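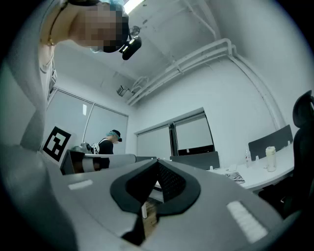
Brovden Workroom: spring progress report
Prepared by Abimbola Wike for the Eda Fund
Period covered: through the end of April

Dear friends at the fund,

Thank you for your patience with this one. I meant to get it to you before the window people came, and then the window people came early, and you know how that goes. I'm glad to say that most of what we promised you in the winter is done, and the parts that aren't are at least well under way.

The room itself first, as that is where most of your grant of $3,962 has gone. We now have 11 roller blinds up and working, all in the same pale fabric, and the afternoon glare that used to send everyone home with a headache is a good deal better. We left the ceiling as bare concrete and gave it fresh white paint, and the pipes got the same white. I was nervous about that choice (Yoshida, who did our fitting, had to talk me into it), but it makes the place feel taller and we saved the cost of panels. The wooden floor has been cleaned and sealed, and I would ask you to come and admire it in your socks.

The desks took longer. The gray ones with the partitions arrived on time, but the long white tables were held up at the Skimetti warehouse, and for three weeks we made do with what we had. They are in now, with dark gray chairs, and power strips that clip to the table edge so we no longer have extension cords wandering across the floor. One cable still hangs down, and I have it on my list.

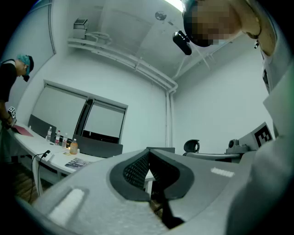 One of the long white tables in use, with drinks, a brochure and the red folder.

People have settled in faster than I expected. We run sessions on 7 mornings out of every two weeks, and the room holds 20 comfortably. Drinks at the tables are allowed as long as they have caps, a rule we argued over for far too long and which seems to suit everybody.

Still to do: one blind stops short of the sill and leaves a dark strip at the bottom, so Yoshida is coming back on Tuesday to measure it again. We also need more closed storage — folders and papers do tend to live on the tables at present — and I am getting a second price for cupboards before I spend anything. I will send you both quotes with the receipts for the tables.

With warm thanks from all of us,
Abimbola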